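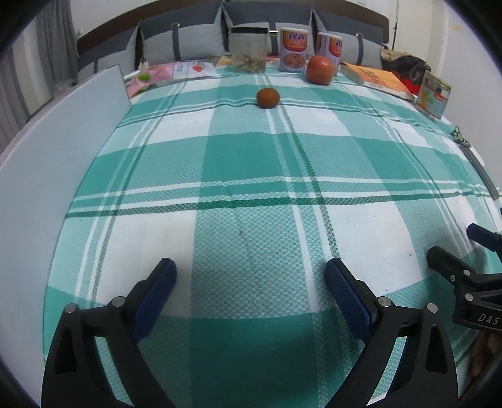

Page last changed: 3 August 2025

Aurora Figueiredo has spent 15 years working on how woven household textiles shrink. She runs the finishing lab at Calterine, a small mill that supplies yarn-dyed cotton cloth to furniture and bedding makers, and most of her week goes to measuring fabric before and after laundering.

Checks and plaids give her the most trouble. "A plain cloth can lose two percent in the warp and one in the weft and the customer will never see it," she said. "With a check, the square is no longer a square. People notice that long before they notice the cloth is short."

Her lab marks each specimen with benchmarks in both directions, conditions it overnight, launders it, dries it flat and conditions it again before the second reading. The drying step is where she sees most of the errors in reports from outside labs. Tumble drying and flat drying give different results on the same cloth, and a report that omits the method is of little use to her.

The mill moved to a compressive shrinkage machine in March. Before that, cloth was relaxed on a tenter frame with overfeed, a method Figueiredo still uses for open weaves. "Overfeed gives you weft control and some warp relaxation," she said. "It does not give you much more than that. On a dense twill you run out of room."

Trial lot 1547, a mid-weight plaid sold under the name Jelis, went through the new machine 7 times at different moisture settings. The settings that gave the lowest residual shrinkage also flattened the surface, and the buyer rejected the hand. The final recipe accepts slightly more warp shrinkage in return for a softer face -- a trade she expects to make again with Rashti, the heavier cloth now in development.

Asked about softeners, she was brief. "They change the feel. They can let yarns slide, so you may see seam slippage go up. Test for it."

Figueiredo recommends that anyone cutting covers from yarn-dyed cotton wash a test piece first, measure it in both directions and cut to those figures.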